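关于我们

我们是Ornham,一个做纸的小作坊,主要做信封。有人听到这里会说:信封还用专门做?用的,而且我做了这么久还没做腻。

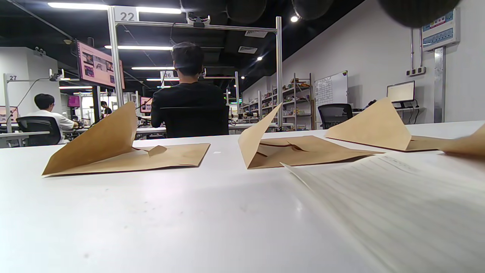

Roxana Carhuamaca有一回写信来问,牛皮纸信封的封口为什么老是自己翘起来,她说买过好几家的,放在桌上一打开,就再也不肯乖乖躺平,塞信的时候总要拿手按着。

问得太好了!这事我能讲一下午。纸是有脾气的,有丝缕方向,顺着折就听话,逆着折它就跟你犟。封口折过一次以后,纸里的纤维记住了那个角度,你再掀开,它就停在半空,有的立得直直的,有的斜着往后靠。我个人还挺喜欢它们立着的样子,像一排小帆。不过喜欢归喜欢,该改的还是得改,所以我们后来把压痕做深了一点,折线往里收了一点,现在封口往后一压,服帖多了(当然,你要是把它揉皱了,那我也没办法)。

先说说怎么开始的吧。最早我在家里的饭桌上糊信封,给朋友寄明信片用,糊着糊着就有人来要,再后来有家叫Molodmont的小书店问能不能定做一批。第一批做了3,000个,我现在想起来手指还疼。胶水刷多了,纸会起皱,刷少了又粘不住,光是试胶水就试到了春天。那批货里有98个被我自己挑了出来,边角歪的,开口撕坏一小块的,全留着当便签纸,到现在还没用完。

现在我们常做的有两个系列。Mahrous是最普通的浅棕色牛皮纸信封,大三角封口,不印字,装信、装票据、装种子都行。Dretudus厚一些,适合装照片和小册子,不怕折角。两个系列都可以买散的,一个也卖,别不好意思!

我们做事有几个老习惯。新纸到了先在屋里放两天,让它适应一下湿度再裁。每一批都会抽一些出来,打开,塞满,封上,再拆开,看看折线有没有裂。撕破的和压皱的不出门,也不打折处理,攒起来送给附近小学的美术课,孩子们拿去做面具、做小房子,比我们有想法多了。

去年一共寄出了1,657单,大多是回头客,有几位连地址我都能背下来了。有人每个月买一小包,专门给外婆写信,有人用来分装茶叶,还有人一口气买了好多,说是婚礼上装喜糖的签语。收到你们寄回来的信我都会看,贴在墙上的大概有3,802封了吧,墙早就不够用,一部分已经挪到了柜子门上。

想定做尺寸的话,写信或者留言都可以,告诉我们要装什么、多厚、要不要留窗口就行。拿不准也没关系,把要装的东西量一量,剩下的我们来算。样品是免费寄的,一般下午三点前收到的留言当天就回,一月份忙一些,可能会慢一点,请多担待。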